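Ticket: Staretti – season progress not saved after DLC install
Category: PC version / Saves
Date: 8/25/23
Status: Waiting for support

Hello support team,

I bought the Fluvberg expansion for Staretti and after the installation my season progress is gone. The base campaign still loads correctly. The problem is only with the Fluvberg map and the reward track, which shows level 8. Before the update I was at level 30.

What I tried until now:

Verified the game files in the Elport launcher. No errors found.
Turned off cloud save, started the game, turned it on again. The launcher asked me which save I want to keep and I chose the local one. Same result.
Removed the expansion and installed it again. The download stopped two times at the same place and then it finished.

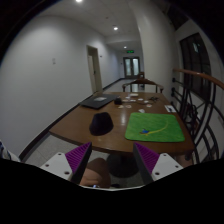
Table in the hallway, green mat on the right half.

The error window appears when I enter the Begay harbor mission. It says "profile data older than expected" and the game returns to the main menu. If I wait roughly 300 seconds in the menu before I start the mission, the window does not come, but the rewards are still locked.

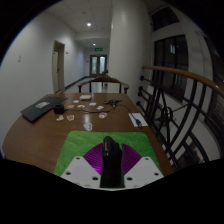

I also looked in the save folder. There are two profile files, and the older one is from December. I think the game reads this one after the update – I did not delete anything, because I am afraid to lose the rest. I also had 2000 harbor coins on the account, and they are not shown in the shop now.

Please tell me which file I should keep, and if the coins can be returned from your side. I can send both files and the launcher log if you need them.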